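Paid sessions: help us find out which gripper is least bad at opening doors
Aidoo Manipulation Lab, Ekham site

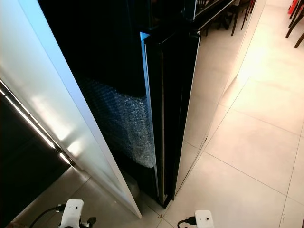 Two white grippers and a tall black cabinet, door ajar.

We are looking for 6 people to drive a two-armed robot through household chores this December, first with one pair of grippers and then with another, and to tell us which they disliked less. The chores are mostly doors. Glossy doors, narrow doors, doors with bubble wrap still behind them. Our engineers have strong views on all of this and have been asked to keep them to themselves while you are in the room.

What you would do

You sit at the controller, look through the head camera and try to open, close and reach into things. Each session lasts 3 hours with a break. Everyone does 5 sessions, and the order of the grippers is shuffled so that we can't blame your bad mood on one of them. After each task you fill in a short form. There is a box for comments. Nii Darko reads every one, including the rude ones, and has a thick skin.

Who we want

Adults with normal or corrected vision and two working hands. No robot experience needed. If you have a lot of it, please say so, as we have room for one expert and Villads Zoëga has already asked twice whether he counts (he works here, so no). Gamers are welcome but should expect a humbling first hour. You need to be comfortable sitting still and failing at a task a toddler could do.

What you get

247 dollars for the full set, paid after your last session, or a proportional share if you stop early. Coffee is included and is described by staff as hot. Parking is behind the Jolholm building. Ignore the sign for the front lot.

The small print

We record the camera view, the arm and gripper positions and your form answers. We don't film you. You can quit at any point without giving a reason.

To apply, write to Nhyira Bawa at the Ekham front desk with your name, which hand you write with and the times you could come in. Morning slots start at 9:30 and fill up last.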